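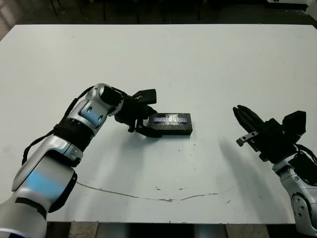
The Doslow table in white, with a small black box out in the middle of it.

I have wanted a big white worktable for longer than I'd like to admit, and I went back and forth over this one for most of the spring before I finally ordered it in July. So many of the reviews I read were written the week the thing came out of the box, when everybody is still in love, and I promised myself I would wait until I'd really lived with mine before adding to the pile. Well, I've lived with it, I've cut fabric on it, wrapped every Christmas present on it, fixed a lamp on it and fed far too many people off it at Thanksgiving, so I think I've earned my say!

What I was looking for

My old table was a dining table that had come down through the family, and I loved it, but it was dark and narrow and I was forever dropping black snaps and navy thread on it and never seeing them again. I wanted something light-colored, big enough to lay out a quilt back without folding it four times, and sturdy enough to lean on with my whole weight when I'm cutting. I looked at the Michalski tables first (everybody in my sewing group seems to want one) and they are beautiful, they truly are, but at 2,000 dollars before delivery I just couldn't do it. The Doslow came to almost 600 dollars at Turkivley, which is still a lot of money in my house, but it was money I could save up for without feeling sick about it.

I should say I paid for mine myself, and the only favor anyone did me was the young fellow at the store who let me stand there pressing on the corners of the floor model for far longer than was polite.

Delivery and putting it together

It arrives in two boxes, and the one with the top in it is heavy. Please don't be brave about this. I slid mine down the hallway on an old bath mat, which worked wonderfully, and then waited until my sister could come over after supper to help me turn it right side up. The instructions are mostly drawings, and I'm someone who likes a sentence or two, so I spent a good while with the bag of bolts sorted into a muffin tin trying to decide which ones they meant. The long ones go in the legs. Leave them all a little loose until every one is in, then go around again and snug them up. The wrench in the bag is a miserable little thing and I'd use your own.

Once it was standing it was good and solid. My floor slopes toward the back porch — it's an old house, everything rolls to the porch eventually — and the adjusters under the feet took care of that with some fiddling.

Living with the white top

I'll spend a bit of time on this, as it's what I would have wanted to read. I love the white. It brightened up the whole room, especially on gray mornings, and I can find a dropped pin on it without putting on my second pair of glasses. Anything dark shows up beautifully against it.

So does dirt, though, and you need to go in knowing that. The finish is matte, and a matte white top picks up gray smudges and little specks of dust from simply being used. It will scuff, too. Mine are light and I stopped noticing them after a while, but if you are a person who is going to mourn every mark, I'd gently suggest you get the Katine, which is the same table with a gray speckled top and would hide nearly everything. I dithered over the Katine right there in the store and I still think I chose correctly for me, but my sister would tell you otherwise.

For cleaning, I use warm water with a drop of dish soap and a soft cloth, then a dry towel. Pencil comes off with an ordinary white eraser. I had one bad afternoon with a red marker and I'm sorry to report there is still a faint pink spot, which now lives under the sewing machine. I'd keep away from scrubbing powders altogether. I tried one on the underside just to see, and it left a dull patch.
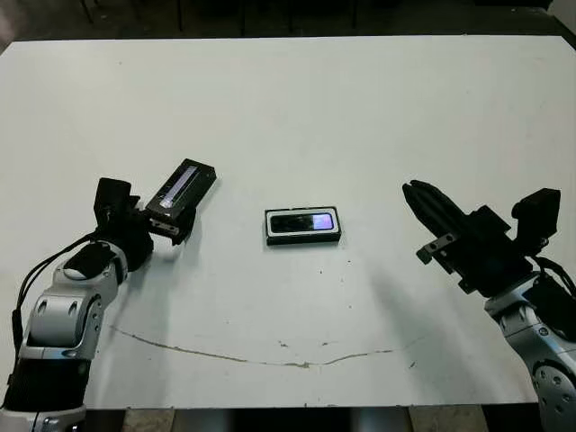 The good, the bad and the wobbly

The rounded corners turned out to be my favorite part, and I hadn't given them a thought when I bought it. I have a hip that used to find every corner of the old table, and it has been bruise-free ever since. The size is generous, and I can have a project spread out and still find room for a plate and a cup of coffee.

On the other side of the ledger, there isn't a drawer, or a shelf, or even a hook for your scissors, and I do think at this price they might have managed a hook. And if you sew fast on it, or have a machine that likes to shake, you'll feel a small shimmy until you tighten the legs again. I do mine every couple of months.

Would I buy it again?

I would, and in white again, pink spot and all. If you have the money and want something to hand down to your grandchildren, go look at the Michalski. If you want a big, bright, hardworking table and don't mind wiping it down most evenings, I think you'll be very happy with this one. Just measure your doorway first, and then measure it again, and have somebody there for the heavy box.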